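Vestgate tidy-up notebook, December entry
Started a little after 4 p.m., kettle on

Picking up where I left off with the living room chore, which I keep promising everyone is the easy one. The job sounds like something you'd ask of a ten-year-old: look around, find whatever doesn't belong, put it where it goes. I've now spent most of a month on it in simulation and I have a lot more respect for ten-year-olds (and for my own mother, who did this every evening with a cup of tea in one hand).

I went back to the Nernbridge room this afternoon because it has a bit of everything in it, two floor coverings and plenty of furniture, and still leaves a decent stretch of open floor to cross. The old Bredton layout was too polite. All its clutter sat out in the middle where any planner would trip over it.
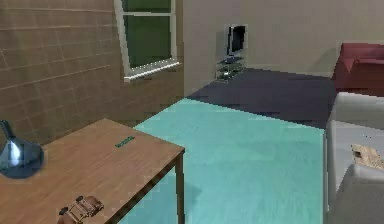
Nernbridge room, table side. Small stuff on the tabletop, one flat tan thing over on the sofa seat.

The dark green piece on the table is my worry for the week. It's flat and thin and lying right on the wood grain, and I'd have trouble getting a fingernail under it myself. The brown strap-looking bit may be kinder, I think, but I wouldn't bet lunch on it. And then there's the question of whether the blue-gray object at the end of the table counts as clutter at all! I'd leave it alone. The Jin planner needs a rule for that, and so far the rule is me.

Batch is set for 552 runs with a cap of 2000 steps each. Last batch stopped at 337 when the disk filled up, so I've cleared out the old logs – please don't put them back.

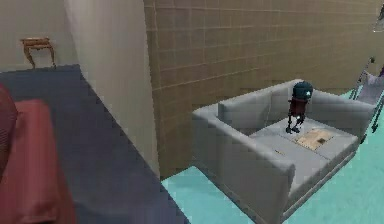 Same room, sofa side. Figure on the cushions, tan flat piece, and the little sliver nearer the front.

Sofas are harder than tables, and I wish I'd written that on the first page of this notebook. A real cushion gives when you press on it, and ours is far too well behaved, so whatever we learn here about picking up that sliver I'd take with a pinch of salt. I'd also like the figure with the star on its head scored as its own category, toy or ornament or whatever we settle on, before anybody trains on these labels.

So can a machine tidy a living room yet? My feeling is it could do up to 5 items on a good day, if I chose the items. Still to do: soften the cushions, write down the leave-alone rule properly, and check the carpet edge for wheel slip.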